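Forner Snow and Ice Radar, Backpack Model

Ulterbridge / Field Instruments / Glacier Survey

If you've ever dragged a sled radar up a moraine, you'll see why we're so fond of this one. The Forner reads ice down to 200 meters and the whole thing, battery included, goes in a pack you can carry over loose rock. It's a joy on small valley glaciers, the kind where a helicopter survey costs more than the season's budget!

The antennas are soft and roll up, so one person can walk a line while a second keeps an eye out for crevasses. Each charge gives you a full day of walking, and the memory holds 2,000 profiles before you need to copy anything off. We love the new screen too (big numbers, readable in snow glare, and the buttons work with mittens on).

Bed depth shows up as you walk, and water layers inside the ice are marked in a second color, so anyone watching a glacier for signs of a surge can compare this year's lines with last year's right there on the ice.

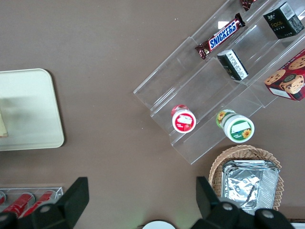 The Mokoena mapping software comes with it and opens older Forner files as well.

Antenna: 40 MHz, roll-up pair
Item number: 121
Supplied by: Jisimport
Page updated May 10, 2024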